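Unit 6: Repair, Reuse and the Secondhand Economy
Course handout, revised 21 Feb 2024
Instructor: Safta Husar

Reading for this unit: the Durnley case packet, parts 1 and 2. Part 3 is optional. Bring the packet to class, as we will work from the tables.

1. Terms

Repair means returning a broken item to working order for the same owner. Refurbishment means a business takes in used items, tests and fixes them, and sells them to someone else. Parts recovery means the item is taken apart and the usable pieces are sold or kept in stock. Recycling is the recovery of materials only. Students often use "recycling" for all four. On the exam, please keep them separate.

2. Why people throw things away

The usual answer is that the item broke. The Durnley household survey gives a more mixed picture. Of the 272 households that answered, many had replaced at least one appliance that still worked. Reasons included a move, a gift, a change of color in the kitchen, and a fear that the old one would fail soon. Note that the survey asked people to remember purchases from several years back, and memory for small purchases is poor. We will come back to this when we discuss survey design in May.

3. The repair decision

A simple rule says that an owner will repair when the price of the repair is less than the value of the item after the repair. Three things get in the way of this rule.

First, the owner usually doesn't know the price until a shop has looked at the item, and many shops charge for looking. The Podetti shop in the packet charges $19 for an inspection and takes it off the bill if the repair goes ahead. Work through what this does to the owner's choice once the fee has been paid.

Second, the owner doesn't know how long the repaired item will last. A warranty on the repair helps, but it raises the shop's costs.

Third, time without the item has a cost. A family can go a week without a toaster. Going a week without a refrigerator is a different matter, and the packet shows that people pay more for speed on large appliances than on small ones.

4. Sorting costs

For a refurbisher, labor is the largest expense. Ciobanu took in 2,489 used items in the year covered by the packet. Each one had to be received, checked and assigned to resale, parts or scrap before it earned anything. Mixed loads are slow to sort because no two items in a row need the same check. Desktop computers come apart into standard pieces, so parts recovery is often worth considering even when the whole machine would sell for little.

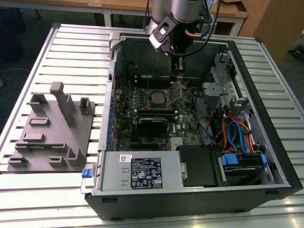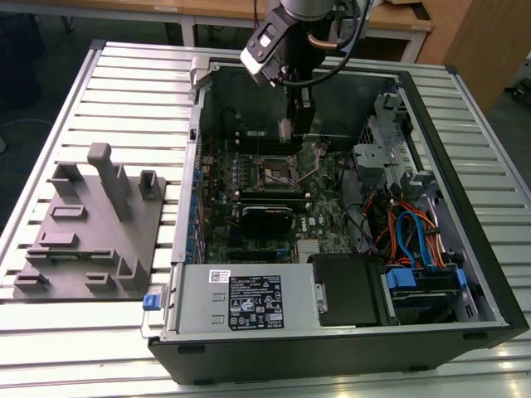
Open desktop towers, motherboard side up.

5. Price of used goods

Buyers of used goods can't see everything the seller can. If buyers assume the worst, they offer low prices, and owners of good items keep them off the market. Grading systems are one response. Nuvier uses grades A to D, with written rules for each. Compare its rules with the looser ones at Podetti and note who does the grading in each case.

6. For next class

Write one page on an item you replaced in the past few years. State what you knew about the cost of repair at the time, what you would have needed to know, and who could have told you. Use the terms from section 1. Typed, double spaced. Late papers lose one grade per day.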